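Bench notebook, packing and small wares
03/02/2022

Started on the wooden table by the window. The aim for the day was to get the sample drawer sorted out and decide how the small cups travel to Cusberg. Last time (December) they went in one layer of tissue and Shanthi had two come back with chipped rims. She wants something better before the next lot goes out.

Josué had already pulled the trays and the gray rack from the back shelf. I kept his layout, clear box to the left, red tray next to it, rack on the right.

Tissue is the plain white kind from the Bronier roll. We have plenty, some 900 sheets by the label on the core, so no need to save it. Crumple it first, then bunch it at the bottom of the box. Flat sheets slide.

Pellets stay in the black tray. Sunil wants them kept apart from the tissue until we know which one the cups get. If they end up in the same box they take forever to pick out, and they stick to sleeves. 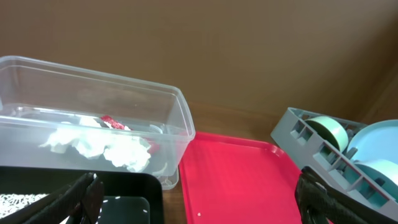
Clear box with tissue and the small red piece, black tray with white pellets, red tray alongside.

The red piece in the tissue has the speckled surface. Leave it where it is for now. Rizwan is asking Montoya whether they want it back with the cups or separately. If separately, it goes in a padded envelope and the box gets relabeled.

Notes on the clear box: the rim is thick and stiff and takes the lid well, but the corners are rounded, so the square card dividers don't sit flush. Trimmed one divider with scissors, 10 mm off each bottom corner. Better. Will ask Nelli to cut the rest on the guillotine when she is next in. Template is taped inside the back cover of this book.

Pellets, first go: poured too fast and they piled up at one end. Pour from low down and tip the tray slowly to spread them. Any on the floor get swept up right away, they roll under the radiator.

Looked at the Brokenix catalog for a ready-made insert. Their smallest order is 288 and we would use maybe a tenth of that before the design changes again. Not ordering. Card dividers are fine.

After lunch, cups.
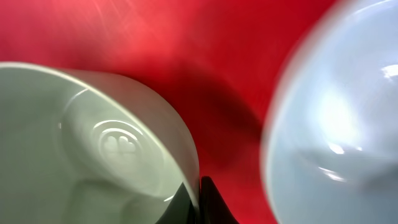 Reading time: 3 min

Marks first. The white cup has the raised emblem on the base, a ring with a rounded shape inside it, a heart or a trefoil depending on who you ask. Josué says heart. I have written "ring mark" in the stock book so that we all mean the same thing. Please use that and not your own name for it.

The mark is easiest to read against the red, with light coming from the side. Straight overhead light flattens it. If you are checking a mark, tilt the cup until the edges of the relief catch, then write it down before you put the cup back.

Glaze on the base is glossy and shows every fingerprint. Wipe with the dry cloth from the drawer. No spray, it leaves a film that the labels won't stick to.

Don't let pale pieces touch each other on the table. Leave a finger's width at least. Shanthi thinks the December chips came from cups knocking together before they were ever packed, and I think she is probably right, as both chips were on the outside of the rim.

Packing order as agreed with Sunil:
Tissue in the base of the box, crumpled.
Divider.
Cup on its side, base toward the wall of the box.
More tissue inside the cup and over it.
Lid, tape on two sides only.
Label on the lid, ring mark noted in pencil.

Cost check for Rizwan: the 2000 set aside for packing covers this as long as we stay with tissue and card. Pellets for every box would put us over.

To do:
Nelli, dividers, rounded corners per template.
Rizwan, answer from Montoya on the red piece.
Josué, new blade for the tape gun, the old one tears.
Me, drop test with one cup we can afford to lose, tissue against pellets, same height for both. Shanthi has the chipped ones put by, so use one of those.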